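방문 틀어지는 계절

장마가 끝나면 우리 집 문들은 일제히 살이 찐다. 4월까지만 해도 손가락 하나로 밀리던 안방 문이 7월이면 어깨로 밀어야 닫힌다.

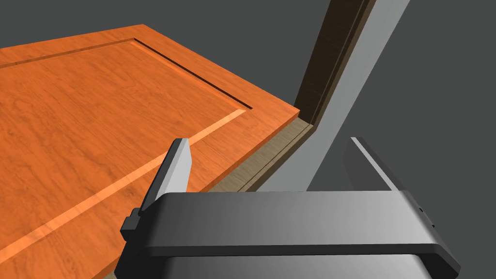 이 집에 이사 온 지 13년째인데 아직도 해마다 새삼스럽게 화가 난다. 나무가 습기를 먹으면 붓는다는 건 초등학생도 아는 얘기고, 나도 안다. 알면서도 매년 여름 경첩부터 의심한다. 올해도 드라이버를 들고 나사를 죄다 조였다가, 문이 전보다 더 안 닫히는 걸 확인하고 다시 죄다 풀었다. 그렇게 반나절이 갔다.

배혜진 씨한테 전화했더니 대패로 깎으라고 한다. 혜진 씨는 모든 문제에 대패를 권하는 사람이다. 깎으면 겨울에는 어떡하냐고 물었더니 겨울에는 문틈에 문풍지를 붙이란다. 여름에 깎고 겨울에 메우는 인생이라니, 연말정산이랑 비슷하다.

일단은 초를 칠하기로 했다. 서랍 구석에서 정전 때 쓰다 만 양초를 찾아 문 옆면과 아래쪽에 문질렀다. 확실히 낫긴 한데 이제 문이 닫힐 때 생일 케이크 냄새가 난다. 어머니는 예전에 비누를 쓰셨다. 비누가 나은지 초가 나은지로 동생과 20분 넘게 통화했고, 결론은 안 났고, 동생네는 전부 새 문이라 안 뻑뻑하다는 정보만 얻었다. 안 물어봤는데.

제습기도 돌려 봤다. 하루에 물통을 2번 비웠다. 문은 그대로고 내 입술만 텄다. 전기요금 고지서가 오면 그때 다시 평가하겠다.

제일 곤란한 건 화장실 문이다. 안방이야 열어 놓고 자면 그만이지만 화장실은 그럴 수가 없다. 손님이 오면 미리 일러둔다. 들어갈 때는 세게 당기고, 나올 때는 손잡이를 살짝 들면서 밀라고. 지난번에 온 친구는 설명을 끝까지 안 듣고 들어갔다가 한참 만에 나왔다. 밖에서 4번이나 괜찮냐고 물었는데 괜찮다고만 했다. 자존심이 있는 친구다.

9월 말쯤이면 또 슬그머니 잘 닫힐 것이다. 그러면 나는 내가 고친 줄 알겠지. 대패는 일단 장바구니에 담아만 두었다. 혜진 씨한테는 샀다고 했다.

2025-07-29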